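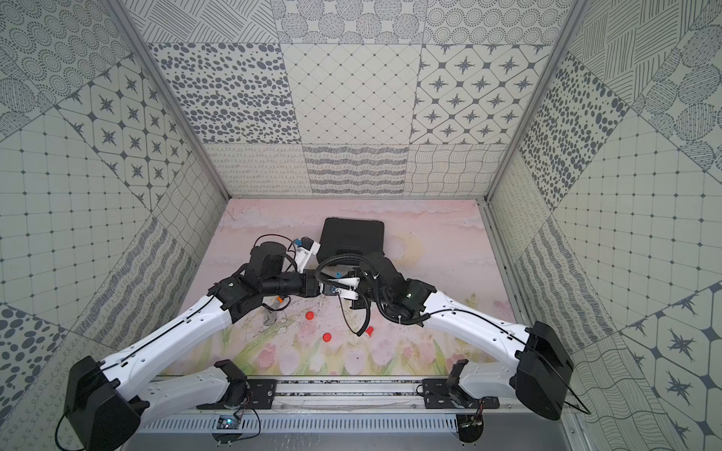
The policy trained on the mixed set was compared with the one trained on plain backgrounds only. The mixed set has 2,726 episodes, of which 1,462 were collected with patterned walls. Layouts for the patterned part follow the Drurkholm list: black case towards the back, small parts such as the red bottle caps in front of it on the pink cloud mat, and both arms starting from the rail. The mixed policy did better on small red parts. Results on the case were the same for both.

**Method**

- Each policy gets 1,000 trials, split evenly between left-arm and right-arm starts. Agreed.
- A dropped part counts as a failure even if the other arm picks it up. The Andrade group scores this differently, so our table needs a note.
- Nine episodes have no end marker. They stay out of training until relabelled.

**Discussion**

It was asked whether the gain comes from the wall patterns or only from having more data. We can't say yet. A third run will use plain episodes topped up to the same total. One member thought the mat print matters more than the walls. Left open.

Handover between grippers is still slow in both policies. Brundow has offered its timing script; licence to be checked first.

**Actions**

- Start the third run on the Gritina machine. Due before the November meeting.
- Relabel the nine episodes.
- Draft the scoring note and send it round.
- Write to Brundow about the licence.

Next meeting at 2 pm, same room. Meeting closed at 3.40 pm.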